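Section 3: Setting Up Your Porau Countertop Dehydrator 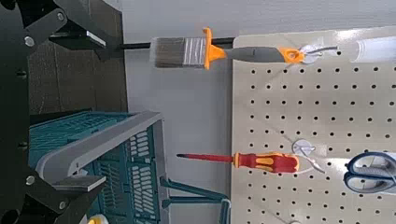
By now you should have the Porau out of its carton and the foam off the fan guard. If the foam is still on the fan guard, go back to Section 2. We'll wait.

3.1 Choosing a spot

1. Pick a flat, level surface that can stand a bit of warmth. A kitchen bench is fine. The top of the fridge is a popular choice and a poor one.

2. Leave a gap of 200 mm behind the unit. The exhaust comes out the back, and it will cheerfully dry your wallpaper if invited.

3. Plug straight into a wall outlet. Power boards shared with the kettle tend to end the evening early.

CAUTION: Do not run the unit inside a cupboard, including a cupboard with the door "mostly open".

3.2 First run (empty)

1. Wipe the trays with warm soapy water and dry them. They are not dishwasher safe. They will look dishwasher safe right up until the rinse cycle.

2. Slide in all 5 trays, lip facing you. A tray that needs a thump is in upside down.

3. Close the door until the latch clicks.

4. Turn the dial to HIGH and let it run for 2 hours with a window open. There will be a smell, something between a new car and an old heater. It goes away.

5. Switch off and let the unit cool before opening.

Note: The Swati model has a push-button panel in place of the dial. Hold the centre button until the light turns amber, then carry on from step 5 once the timer runs out.

3.3 Loading fruit

1. Slice everything to the same thickness. 5 mm suits apple, pear and mango. Thicker banana is a matter of faith.

2. Lay the pieces in a single layer, not touching. Overlapped slices dry into one large slice, which is hard to share.

3. Swap the top and bottom trays halfway through. The bottom tray sits nearest the element and gets ideas.

4. Start checking apple after almost 5 hours. It should bend without feeling damp. If it snaps, call it chips.

CAUTION: The door glass gets hot. The sticker saying so is on the door glass.

3.4 If nothing happens

Check that the latch has clicked, then check the outlet with a lamp. If the lamp works and the Porau doesn't, press the reset pin under the front left foot using a straightened paper clip. Unplug the unit first, and take the trays out before tipping it. If it still sulks, write to Arsalan Khokhar in service, and include the serial number from the base plate. A photo of the fruit is not required.

Tray liners and fruit leather are covered in Section 4.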